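Cut flower notes, 3 May 2021. Short thread on stem hydration and why most supermarket bouquets fail early. 1/8

Water uptake stops for two main reasons: air in the stem and bacteria at the cut. Recutting fixes the first. A clean vase fixes the second. Flower food helps with both but replaces neither. 2/8

I ran 30 stems of ranunculus from Loda through plain tap water and 30 through the Stultine sachet at label dose. Same room, same buckets, fresh cut on arrival. 3/8

Tap water: petals dropping by day six. Sachet: most stems held three days longer. Cloudy water in the plain bucket from day two. 4/8 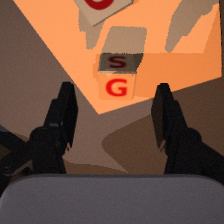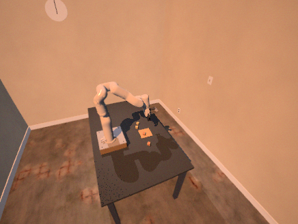 Two renders: gripper and lettered block first, robot arm on the dark table second.

Dose matters. The label says one sachet per 700 ml. At half strength you feed the bacteria and do very little for the flower - worse than plain water in my buckets. 5/8

Cut at an angle if you like, but the angle does less than people think. A sharp blade does more. Scissors crush soft stems, and ranunculus stems are very soft. 6/8

Flumura sells a sleeve of 435 mixed stems to the trade. Order that only if you have cold storage. Without it, half the sleeve will open before you can use it. 7/8

Peonies in June, same method. Yoshida has a chlorine tablet I want to run against the sachet. Stems will be bought at marshmallow stage - soft when squeezed, color showing, still closed. 8/8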